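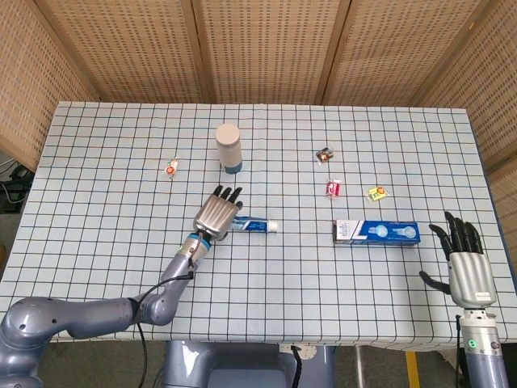
A tube of toothpaste and a toothpaste box on a checked tablecloth.

The box that the toothpaste comes in

By Elínborg Mogensen

I want to say something in defense of a thing that most people throw away in two seconds. I mean the cardboard box around the toothpaste.

My friend Negin Najafi does not agree with me, and our disagreement has lasted since June. She was visiting for a weekend and had forgotten her toothpaste, so I gave her a new one from the cabinet. She opened it over the trash can, let the box fall in, and asked me why such a box exists at all. The tube is closed. The tube has a cap. In her opinion the box is a coat on top of a coat, and somebody is paying for it, probably us.

I had no good answer that evening. I have thought about it more than the subject deserves, and now I have one.

First I must be fair to her side. A box is paper and ink and glue, and its working life at home is very short. In my house we are four people, and we finish a tube quicker than I would like to admit. If you put all our boxes from one year on the kitchen table, they would look silly. Negin buys a toothpaste called Lins, which is sold in a bare tube standing on its cap, and she says she has never missed the box for one moment. I tried Lins. It is a good toothpaste. I have nothing bad to say about the taste.

But look at a bathroom cabinet where the tubes have no boxes. They slide. They lie on top of each other like fish. The full ones look almost the same as the half-used ones, and when you are tired you open a second one before the first is finished. A tube is a shape that does not like to be stored. It is round at one end and flat at the other, and you cannot put anything on top of it. A box lies where you leave it. You can put another box on it, and on that a packet of cotton, and close the door.

There is also the question of reading. I started to wear glasses when I was 40, and the small text on a tube is difficult for me even with them. On the tube the letters bend, and later, when the tube is rolled up from the bottom, they disappear into the fold. The box has flat sides and it stays flat. When my son had a rash around his mouth, the doctor asked what was in our toothpaste, and I was very glad that one box was still standing behind the towels. I read the whole side of it over the telephone.

And a closed box tells me that the thing inside is new. This may be only a feeling, but I do not think feelings in the bathroom are unimportant. It is something we put in our mouths. In our local store, Zanholm, the bare tubes are in an open basket near the cashier, and I have seen children unscrew them and smell them. I would have done the same as a child. I don't blame the children, but I don't buy from the basket.

My neighbor Chang-ho Wi, who worked in a pharmacy for 28 years, takes a middle position. He thinks the box should stay but should be smaller. He says that many boxes are longer than the tube needs, so that the product looks bigger on the shelf, and here I must give him right. If a box is mostly air, then Negin has won the argument. I would accept a box that fits closely, with less color and larger letters. I would also pay 50 cents more for it, although my husband would not.

What I don't accept is the idea that a package is always a waste because its life is short. The peel of an orange also has a short life at the table. Before that it had a long one, on the truck and in the warehouse and on the shelf, where I was not present to see how useful it was.

In the meantime I keep the boxes a little longer than I used to. The tube goes in the glass by the sink, and the box goes back in the cabinet until the tube is half empty – then I flatten it and write my shopping list on the inside, which is white and takes a pencil very well. Negin received her last birthday card from me on such a piece of cardboard. She has not thrown it away yet, and she says it is only because she likes the handwriting.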